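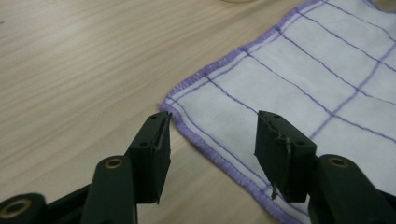

Home Papers Methods Data Contact

Last updated Tue 17 March

5.2 The pad that let go

I'll own up to this one, as I was the person who signed off the pads. We'd got the Nukis policy folding small cloths quite happily back in October, and then the lifts started failing. The arm would close on the hem, start to rise, and the cloth would slide out and flop back on the table. Of 1,355 logged lifts, the drops were bunched almost entirely in the last 11 sessions, and I spent a good week blaming the network for it (sorry, network).

The trouble was in the fingers. The hand-held grippers we use for demonstrations at Surnbridge carry the same kind of pads as the arm, and we'd let both sets wear. A person holding a gripper feels the cloth begin to creep and squeezes a bit harder without thinking. The Robles controller has no such feeling. It closes to the width it was taught and stops there, so any thickness missing from a pad comes straight off the grip.

Figure 4 gives an idea of the work: two hand-held grippers on one towel, the left one pinching the purple hem, the nearer pair of fingers clamping the middle. Look at the pad on the left finger of that nearer pair, where a corner is slightly torn and sticks out against the white cloth. We were still recording with pads in that sort of state!
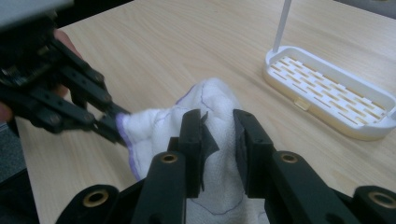

Figure 4

5.3 What we changed

We now check the pads before every session and swap them as soon as a corner lifts. I also added a slip check to the controller: if the motor current falls by 10 per cent during a lift, the arm stops and lowers the cloth. It's crude, and it does trip on very thin fabrics, but I'd much sooner have a false stop.

We threw out 4 sessions of demonstrations altogether. The Dutotgate recordings stayed in, although I haven't been able to find out when their pads were last changed, so please treat the towel results from that site with some care.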